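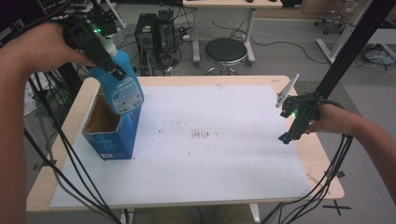 Observatory's magnetic record returns to use after recalibration

The geomagnetic observatory at Tritstead has released a corrected version of its early variation records, covering the period in which the station ran photographic magnetographs. The release consists of 1,084 daily traces converted to hourly values of declination, horizontal intensity and vertical intensity. It replaces a partial set that had been withdrawn over a baseline error.

The error lay in the horizontal component. When the station's variometers were moved from the original cellar to a purpose-built hut, the scale value of the horizontal instrument was carried over unchanged in the observers' books. A later deflection test gave a different value, but the new figure was entered only in a separate workshop register. That register was found last December among the papers of the Kılıçarslan Institute, which had lent the station its standard magnetometer and kept copies of the comparison measurements.

With the register in hand, the project group recomputed the scale value for each interval between tests. Of the traces in the release, 593 required a change to the horizontal intensity. The largest correction is 40 nanotesla, applied to days on which the hut temperature was well outside its normal range. Declination values were not affected by the scale error, although a small number were adjusted for a clock that ran slow.

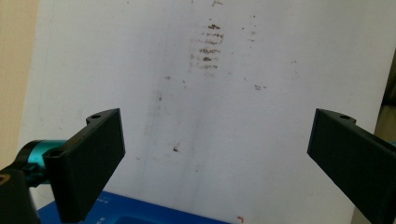

The temperature correction was derived separately. Observers read a thermometer beside the variometers twice a day, at 8 a.m. and 8 p.m., and the group fitted a smooth curve between the readings. Where a reading is missing, the curve is carried across the gap and the hourly values are flagged. Flagged values should not be used in studies of the daily variation, where the temperature signal has nearly the same period as the magnetic one.

Absolute observations provide the check on the whole series. There are 266 of them in the observers' books, made on a stone pier in a field west of the hut. After correction, the baselines drawn from these observations show no step at the date of the move. A slow drift remains in the vertical component. The accompanying report attributes it to settling of the instrument's knife edge and leaves it in the data, with the baseline values listed so that users can apply their own treatment.

The corrected hourly means have also been compared with those from the station at Gurkivmont, which lies at a similar magnetic latitude and used instruments of a different design. Agreement during quiet periods is close in all three components. During storms the Tritstead horizontal trace sometimes leaves the paper, and the affected hours are marked as lost.

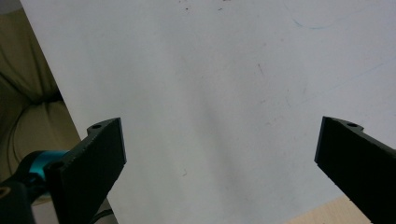

Can the corrected values be combined with the earlier partial set?
The two should be kept apart. The partial set used the old scale value throughout and rounded each hourly mean differently, so a merged series would contain artificial steps in horizontal intensity.

The hourly values, baseline tables and transcribed register are held at the Tamolwood data library, together with scans of the original photographic sheets. Work on the remaining sheets, which cover the last months before the station changed to electronic recording, will begin once the paper has been flattened and the time marks indexed.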